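Gouveia (Nokix, 2018)

Gouveia is a tile-laying and route-building game for two to four players, set on a river in wine country. You carry barrels down the valley, sell them at the port and spend the money on better boats and more land. It was published by Nokix, who also made Mindora a few years back. I didn't get on with Mindora, which had a lot of rules for what was a fairly thin bidding game, so I came to this one without high hopes. I have played it 11 times since Christmas, mostly with three players, and it has earned a place on the shelf.

The box is large and heavy. Inside there are 119 wooden barrels in four colours, a stack of hexagonal land tiles, four player boards, a deck of buyer cards, a cloth bag and a long river board that comes in three sections. The tiles are thick and punched cleanly. The player boards are thin card and warped within a week, so the cubes that track your income slide about if anybody knocks the table. The insert holds everything before you punch it and very little afterwards. I threw mine out and used plastic bags.

The rulebook runs to 24 pages and is mostly clear. The setup is given twice, once on page 3 and again on the back cover, and the two don't agree on how many buyer cards to deal with two players. Nokix have put a correction on their website and the back cover is the right one.

How it plays

On your turn you take two actions from a list of five: lay a tile, move a boat, harvest, sell or hire. You can't take the same action twice unless you pay a coin to the bank. Money is tight for the first half of the game, and that coin hurts.

Laying a tile is where most of the thinking goes. Each tile has some mix of vineyard, road and stream on its edges. Roads have to match, streams have to run downhill towards the river, and vineyards score more when they are grouped. You may build next to anyone's tiles, but if your vineyard joins somebody else's, the player with the larger share takes the harvest bonus. This leads to a fair amount of creeping up on other people's land with one cheap tile at a time.

Harvesting puts barrels on your vineyards. Moving a boat lets you pick them up from any landing stage joined to them by road and carry them down to the port. The boats begin with room for two barrels and can be improved to hold five. There are rapids on the middle section of the river, and a boat stopping above them has to wait for its next move to pass. It sounds fiddly and it is for the first game. By the second you will be planning around it.

Selling is done through the buyer cards. There are always four on show, each asking for a certain number and colour of barrels and paying in coins, points or both. The best cards go quickly. When the last barrel in the bag is drawn, everybody has one more turn and then you score.

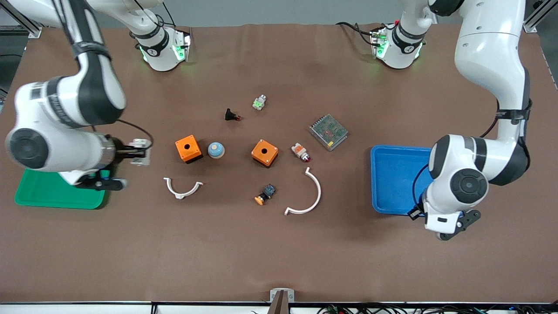

Small parts laid out on a table with a brown cloth.

A three-player game takes us a little under two hours, with ten minutes to set up. Two players can finish in 75 minutes. With four it went past two and a half hours both times we tried it, and the wait between turns was too long, since the buyer cards you had your eye on have usually gone by the time it comes round again. I wouldn't choose it for four unless everyone knew the rules and played at a decent pace.

What works

The river is the best thing in it. Everyone shares the same water and the landing stages hold only one boat, so you are always looking at where the others are and how full they are. A player with an empty boat at the top of the valley is slow but has all the choice. A player with a full boat near the port can cash in at once and then has a long trip back. I have won by running a small boat up and down the lower section and never going near the good land at all, and I have lost badly doing exactly the same thing.

The workers you can hire are also well judged. Each costs between three and eight coins and gives you one small exception to the rules. The Pilot ignores the rapids. The Cooper lets you swap a barrel for one of another colour when you sell. The Surveyor lets you turn a tile you have already laid. There are 16 of them, and only six come out in each game, so it does feel different from one night to the next. The Cooper is a bit too strong. If she is available in the opening round, whoever is first in turn order should simply take her, and we now shuffle her into the bottom half.

Scoring is open all the way through apart from a single hidden goal card each. My best score is 231, which needed a very large vineyard and the goal card for it. Most of our games end somewhere between 150 and 190, and the gap between first and last is rarely more than 30 points.

What doesn't

The colours are a problem. The red and brown barrels look nearly the same under a lamp, and in play we have put the wrong ones on a boat more than once. Replacing one of those colours with white would have fixed it. There are no symbols to help anyone who has trouble telling colours apart, and on a game at this price there should be.

The tile draw can be unkind. You hold two tiles and choose one to lay, and if both have streams on three sides there may be no legal place that does you any good. The rules allow you to discard both and draw again as an action, but giving up half a turn for that early on puts you well behind. We tried letting each player do it free once per game and liked it better.

The solo mode takes up four pages at the back. You play against a deck of cards that moves a rival boat and takes buyer cards from the row. I tried it twice. It works, but you spend nearly as long running the rival as you do on your own turns.

The expansion

Pevier is a small expansion sold separately. It adds a fifth player colour, a hill board that sits at the top of the valley and a set of weather cards. I bought it for the weather cards and they are good. One is turned up at the start of each round and changes the price of something: boats move further in high water, harvests are smaller in a dry spell. It adds perhaps five minutes. The hill board I could do without. It gives you somewhere else to lay tiles and takes people away from the river. As for playing with five, see my remarks on four.

If you find Gouveia second-hand, check which printing you are getting. The first was a run of 3000 copies and has a mistake on one of the goal cards, which gives points for roads when it should be for streams. The second printing has a small leaf on the side of the box and the right card inside.

Summary

Players: 2 to 4 (best with 3)
Time: 75 to 150 minutes
Age on box: 12 and up
Rules: medium, with a slow first game
Parts: good tiles and barrels, poor player boards
Luck: some, mainly in the tile draw
Score: 8 out of 10 with three players, 7 with two, 5 with four

Reviewed March 2019, second printing.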